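Office Skills 1, Senstead Adult Learning
Handout for Unit 3: The Desk Stapler
Instructor: Najwa Sayegh
Awad Building, second floor

Read before class. Bring the stapler you use at home or at work if you have one. The office will lend you one for the session if you don't.

1. What the unit covers

Unit 2 was paper: sizes, weights, grain, squaring a stack. Unit 3 is how to fasten that stack. We start with the ordinary desk stapler, then move to clips and binders in the second half. The long-arm and electric staplers are in Unit 6 and you will not need them for the February assignment.

By the end of the session you should be able to name the parts of a stapler, load it, choose the right staple for the stack, clear a jam without bending anything, and put together the packets for the assignment with the staple in the correct place.

2. Parts of the stapler

The names vary from one maker to another. In class we use the following.

Cap. The top piece, where your hand goes. On most desk staplers it is metal under a plastic cover. On small ones it may be plastic all the way through.

Magazine. The long channel under the cap that holds the strip of staples. Some people call it the track or the rail. All of those are fine on the worksheet.

Pusher. The small block that slides along the magazine behind the staples and keeps them pressed to the front.

Spring and guide rod. The pusher gets its force from a coil spring. In many staplers the spring sits on a thin rod that runs the length of the magazine.

Driver. The flat blade fixed under the front of the cap. It comes down and separates one staple from the strip.

Base. The bottom piece that rests on the desk.

Anvil. The metal plate at the front of the base with the grooves that bend the legs of the staple.

Hinge. The pin at the back that everything turns on. A loose hinge lets the front of the magazine wander to one side, and then the legs miss the grooves.

Small and large staplers have the same parts, only packed differently. In a compact stapler the spring is short and the magazine takes a half strip. Look into yours from the end before you load it and find the spring first, then the pusher. 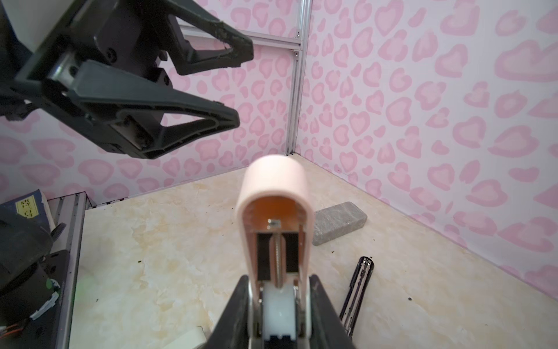 Figure 1. Pale pink stapler from the end, with the thin spring rod running down the middle.

Add the part names to the blank drawing on your worksheet. You may leave out the hinge if your stapler hides it under the cap.

3. Loading

There are two common ways to load. Find out which kind you have before you pull on anything.

Top loading. Hold the base and lift the cap straight up from the front. The cap swings back and the pusher slides back with it, or has to be drawn back with a finger. Lay the strip in the channel with the legs pointing down. Close the cap until it clicks.

Rear loading. Press the button or squeeze the tab at the back. The spring and pusher come out of the channel, sometimes with some force, so keep a thumb over the end. Drop the strip in, legs down, slide it toward the front, and push the spring assembly back until it locks.

After loading, staple a sheet of scrap paper folded in 4. Turn it over. Both legs should be folded in flat and even. If one leg sticks up, try again with a fresh spot before you decide that something is wrong. The first staple off a new strip is often a bad one.

Don't overfill. A full-size stapler takes one full strip. Two partial strips are fine as long as the ends are clean, with no half-broken staple hanging off. Break that one off and throw it out.

4. Choosing staples

Staples are sold by leg length and by wire width. Two things to check: that the crown (the flat top part) fits the width of your magazine, and that the legs are long enough for the stack but not so long that they overlap and poke through underneath.

The size printed on the box should match the size stamped on the stapler, usually on the underside of the base or inside the magazine. If there is nothing stamped, take a few staples from the old strip to the store and compare. Mini staplers nearly always need mini staples. A standard strip will not go into them, and people have broken the end of the channel trying.

The supply room keeps boxes of 1,000 for the mini staplers and boxes of 3,000 for the full-size ones. The labels on the shelves are color coded, but the boxes get put back in the wrong spot, so read the box. Sign the sheet on the door if you take a new one.

Loose staples and short ends go in a shallow tray or a lidded tin. Do not leave them on the desk and do not sweep them into the paper recycling. Short ends of more than a finger's width are worth keeping for practice.

5. Setting up the table

We will work in pairs. Georges Salameh runs the afternoon group and sets up his tables the same way, so you can switch groups without having to learn a new layout.

Put the stapler in the middle of the table, angled so that your stronger hand falls on the cap. Keep a tray on the side of your stronger hand for small parts and bits. Anything you are not using at the moment – a second stapler, an eraser, the staple remover – goes to the other side or further back. Left-handed students should reverse all of this.

Leave a clear space in front for the paper. Most crooked staples in this class come from people stapling in the air or over the edge of a pile. Use the table. The base needs to sit flat on a hard surface. 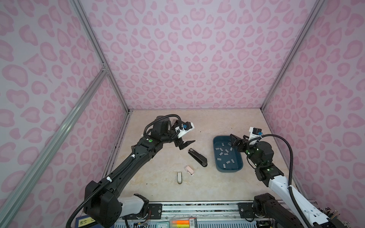
Wipe the table before you put paper on it. Eraser crumbs and stray bits of wire get under the bottom sheet and leave dents, and the dents show up on the copier glass later. A dry cloth is enough.

When you finish, close every stapler, empty the tray into the tin, and put the staplers back in the cabinet with the caps all facing the same way. Bilal Atallah checks the cabinet after the evening session and will ask the last pair to redo it if it is a mess.

6. Where the staple goes

Single corner. Upper left corner of the page, placed at a slant so the pages turn easily. Keep it in from both edges by the width of your little finger. This is the default for letters, reports, and anything to be read and filed.

Two on the side. Both on the left margin, parallel to the edge, one in the upper third and one in the lower third. Use this for packets that will be handled a lot.

Reverse corner. Upper right, for documents that read from right to left. The slant goes the other way. Ask Tala Najjar for the sample packets if you have not seen one.

Top center. Only for receipts attached to a form. The staple should be parallel to the top edge and should not go through any numbers.

Square the stack first, long side and then short side, as in Unit 2. Hold it down with your other hand, well back from the stapler. Press once, firmly, with the heel of the hand. Several light pushes will buckle the legs.

7. Pinning and temporary stapling

On many desk staplers the anvil turns. Push up on it from underneath, give it a half turn, and let it drop back. The legs now bend outward, and the staple can be pulled out later by hand. This is called pinning. It is useful for drafts and for holding fabric swatches to a card. Turn it back when you are done. If all your staples suddenly look open, the anvil is the first place to look.

8. Jams

Most jams are a bent staple caught between the driver and the front of the magazine.

Open the stapler. Take out the strip. Look at the front slot from below in good light. If you can see the bent staple, pull it out with tweezers or the thin end of a staple remover, in the direction the staple would normally travel. Do not use a knife. Do not hit the front of the stapler on the desk.

If nothing is visible, draw the pusher back and let it come forward slowly by hand with the magazine empty. It should move the whole way without catching. If it sticks in one place, there is either a loose staple lying flat in the channel or a dent in the wall of the channel. The first can be shaken out. The second usually means the stapler is finished.

If the same stapler jams 3 times in one session, put a strip of masking tape on the cap with your initials and hand it in. Christos Chrysikopoulos repairs what can be repaired and strips the rest for springs and rods, so hand in the broken ones with all their parts, including any piece that has come off.

Never point the front of an open stapler at your face while you are checking whether it works. Staples do fly.

9. Removing staples

Jaw type remover: slide the points under the crown from the front, squeeze, and rock gently. Quick, but it tears thin paper.

Blade type remover: open the legs on the back of the stack first, turn it over, then slide the blade under the crown and lift. Slower and cleaner. Use it for originals and for anything from the Skurgate file boxes, as that paper is old and brittle.

10. Assignment

Make up one packet of each kind from section 6, using the practice sheets in the blue folder. On the back of each packet write your name, the staple size you used, and whether the stapler was top or rear loading. Add one pinned packet.

You may redo any packet as many times as you like, but turn in only one of each. Holes from earlier tries count against you on the single corner packet only.

Packets go in the wire basket outside the Flondgate room by 4 in the afternoon. Late packets go directly to me.

For next time: read the pages on binder clips, and bring a stack of paper that you think is too thick to staple.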